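Looking after a mattress

A mattress gets less attention than anything else in the bedroom. A few jobs done through the year will keep it fresh.

Airing

Strip the bed completely on washing day and leave it for 40 minutes with the window open. Fold the duvet over a chair so that it airs too.

Vacuuming

Use the upholstery nozzle and work from the head end to the foot in overlapping strips. Go along the piping slowly, as dust collects in the seam. Do the sides as well, then pull the bed out and vacuum the floor underneath.

Stains

Blot, never rub. Mix a teaspoon of washing-up liquid into 499 ml of cool water (a pint glass not quite full will do) and dab it on with a white cloth. Go over the patch again with plain water and press with a dry towel. For smells, sprinkle on bicarbonate of soda, leave it for 2 hours and vacuum it off.
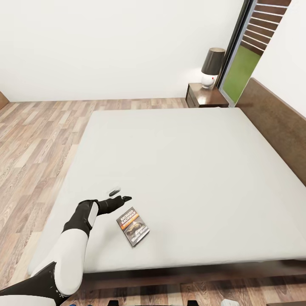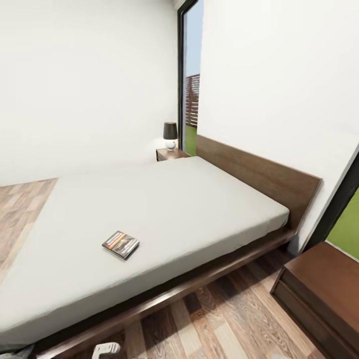
Turning

Check the label first. Many mattresses have a top and a bottom and should only be rotated, head to foot. Do this every three months, and write the next date on a bit of masking tape stuck to the bed base.

Wooden bed frames

Dust with a dry cloth, then a barely damp one. Tighten the bolts each July. If a slat squeaks, rub candle wax on both ends and put it back.

Protectors

Wash at 40 degrees unless the label says otherwise, and dry fully before it goes back on.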